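플루스테티 정비실, 손에 쥐는 그리퍼의 손가락 패드 관리법 새로 정했다
점검 주기 짧아지고 기록지도 한 장으로
2018년 7월 27일

물류 자동화 설비를 만드는 플루스테티가 작업자가 손에 쥐고 쓰는 그리퍼의 손질 방법을 새로 정리해 이달부터 현장에 적용하고 있다. 거창한 신제품 소식은 아니지만, 날마다 같은 도구를 손에 쥐고 일하는 사람들에게는 꽤 반가운 이야기여서 정비실에 한나절 머물며 천천히 듣고 왔다.

이 회사에서 쓰는 그리퍼는 두 손가락이 마주 보며 벌어졌다 오므라드는 단순한 구조다. 작업자가 이것을 들고 상자나 병, 천으로 된 주머니 같은 물건을 집었다 놓으면 그 움직임이 기록되고, 나중에 자동화 셀의 동작을 짜는 데 쓰인다. 그러니 손에 쥔 그리퍼와 셀에 달린 그리퍼의 손가락이 되도록 같은 상태여야 한다는 것이 정비실 사람들의 한결같은 설명이었다. 한쪽 패드만 닳아 있으면 같은 물건을 집어도 미끄러지는 정도가 달라지고, 사람은 저도 모르게 손에 힘을 더 주게 된다고 한다.

문제가 불거진 것은 지난 5월이었다. 사내에서 스콜루트브리지라고 부르는 포장 셀을 준비하던 중이었는데, 오전에 집은 물건과 오후에 집은 물건의 기록이 자꾸 어긋났다. 처음에는 다들 프로그램을 의심했다. 며칠을 그렇게 화면만 들여다보다가, 누군가 그리퍼를 뒤집어 손가락 안쪽을 손톱으로 쓸어 보고서야 패드 가장자리가 들떠 있는 것을 알아챘다고 한다. 정비실에서는 지금도 이 이야기가 나오면 다들 조금 멋쩍게 웃는다. 날마다 손에 쥐는 물건일수록 오히려 찬찬히 볼 일이 드물었던 셈이다.

그때까지 패드는 눈에 띄게 떨어져야 바꾸는 부품이었다. 교체 기준도 사람마다 달라서, 어떤 이는 조금만 일어나도 새것을 찾았고 어떤 이는 접착제를 살짝 발라 며칠을 더 썼다. 접착제를 바른 자리는 딱딱하게 굳어 다음에 떼어 낼 때 애를 먹였고, 굳은 덩어리 때문에 손가락 두 개가 가지런히 맞물리지 않는 일도 있었다.

새 방법의 핵심은 횟수다. 집고 놓는 동작이 1000회를 넘으면 작업을 멈추고 양쪽 손가락 안쪽을 살핀다. 2000회가 되면 상태가 괜찮아 보여도 양쪽 패드를 함께 바꾼다. 한쪽만 바꾸지 않는다는 대목에서는 처음에 아깝다는 말도 제법 나왔다. 멀쩡한 패드를 떼어 내는 손이 선뜻 움직이지 않는 것은 누구나 마찬가지일 것이다. 그래도 한 달 가까이 해 보니 좌우를 따로 관리할 때보다 기록지 쓰기가 훨씬 수월해졌고, 떼어 낸 패드는 버리지 않고 연습용 그리퍼에 붙여 쓰기로 하면서 불만도 많이 가라앉았다.

살피는 순서도 정해 두었다. 우선 손가락을 끝까지 벌린 다음 밝은 벽을 등지게 들고 위쪽 모서리를 본다. 패드는 대개 모서리부터 일어나는데, 어두운 작업대 위에서는 가느다란 보풀이 잘 보이지 않는다. 그다음 안쪽 면을 본다. 겉에 생긴 잔흠집은 그대로 두어도 된다. 깊이가 느껴지는 홈이나 들뜬 곳이 있으면 기록지에 좌우를 나누어 적는다. 마지막으로 손가락을 천천히 오므려 두 면이 나란히 닿는지 확인하고, 이음매에 먼지나 실오라기가 끼어 있으면 부드러운 붓으로 털어 낸다. 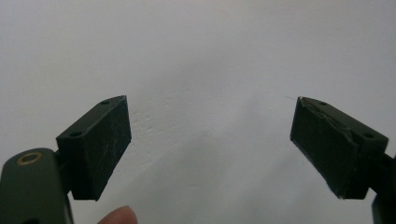 손가락을 벌린 상태의 그리퍼. 오른쪽 손가락은 위쪽 안 모서리를 따라 겉층이 찢겨 일어났고, 왼쪽은 잔흠집만 보인다.

교체 자체는 오래 걸리지 않는다. 손에 익은 사람이라면 양쪽을 마치는 데 12분이면 된다. 낡은 패드는 한쪽 끝을 잡고 천천히 당겨 벗기고, 남은 찌꺼기는 플라스틱 주걱으로 밀어낸다. 급한 마음에 칼을 대면 손가락 면에 홈이 파이기 쉬워 정비실에서는 금속 날을 아예 쓰지 않는다. 마른 천으로 면을 닦은 뒤 새 패드를 가운데부터 눌러 붙이고, 모서리는 엄지로 한 번 더 꼼꼼히 문지른다. 새 패드는 부품 회사 누센에서 재단해 들여오는데, 예전처럼 가위로 직접 오려 붙이던 때보다 모서리가 한결 깔끔하게 떨어진다며 다들 좋아한다.

붙인 다음에는 곧바로 현장에 내보내지 않고 짧은 시험을 거친다. 빈 상자를 하나 놓고 여러 각도에서 집어 보면서 손가락이 한쪽으로 쏠리지 않는지 보는 것이다. 이 시험에서 이상이 없으면 기록지에 횟수를 영으로 되돌려 적고 선반에 올린다. 기록지라고 해야 그리퍼 하나에 종이 한 장이 전부다. 날짜와 횟수, 좌우 상태, 바꾼 사람의 이름을 적는 칸이 있고, 맨 아래에는 무엇이든 써도 되는 빈칸이 넉넉하게 있다. 들여다보니 "오므릴 때 살짝 뻑뻑함", "왼손잡이가 쓰기 불편" 같은 메모가 빼곡해서, 읽는 재미가 은근히 있었다.

현재 이 방법으로 관리하는 그리퍼는 14개다. 협력사인 베세라의 작업장에서도 같은 기록지를 받아다 쓰기 시작했고, 그쪽에서는 천 종류를 많이 다루다 보니 점검 횟수를 조금 더 앞당기는 것이 어떻겠느냐는 의견을 보내왔다. 플루스테티는 두 작업장의 기록지를 한데 모아 본 뒤 물건 종류에 따라 기준을 나눌지 결정할 계획이다.

정비실은 패드 말고도 손가락과 몸체가 만나는 관절 쪽 점검표를 따로 만들고 있다. 초안은 벌써 벽에 붙어 있고, 지나가던 사람들이 연필로 한마디씩 보태는 중이다. 다음 달 안에 손질을 마쳐 패드 기록지 뒷면에 함께 인쇄할 예정이라고 한다.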